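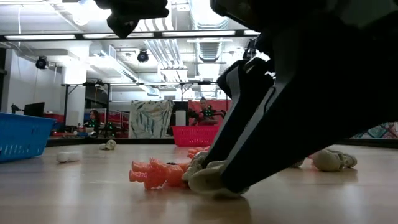

Does tidying up really need two baskets?

Grown-ups love a basket. Put a blue one and a pink one near a floor with toys on it, and somebody will say the whole job takes five minutes. Should you believe them? Let's check.

What a basket is good at

A plastic basket is light, so you can drag it to the mess. Many have holes in the sides, and people will tell you these are there so you can see what's inside. Maybe. Holes also use up less plastic and make the basket easier to carry. You can peep through them, but try finding one small orange figure that way when it's under a heap of other stuff.

What a basket is bad at

It doesn't sort anything. If you tip everything into one, you've moved the mess – you haven't tidied it. Things that are nearly the same colour as a light wooden floor are a problem too. A bright orange toy shouts at you. A small cream lump doesn't, and that's the one you step on in your socks.

Do colours help?

The Sketonwood play club tried a rule: animals in the blue basket, everything else in the pink. It sounds clever. Then someone picked up a dragon. Is a dragon an animal? The argument took 18 minutes and the tidying took 9.

Try it yourself

Get two baskets and some toys. Tidy once with no rule at all and write down your time. Spread the toys out again and use a rule you made up. Which was quicker? Now ask a friend to find one toy for you, and time that as well.

You may find that sorting is slower on Friday and faster on every day after. Or you may not. One test doesn't prove much, so do it again with different toys before you tell anybody they're wrong about baskets.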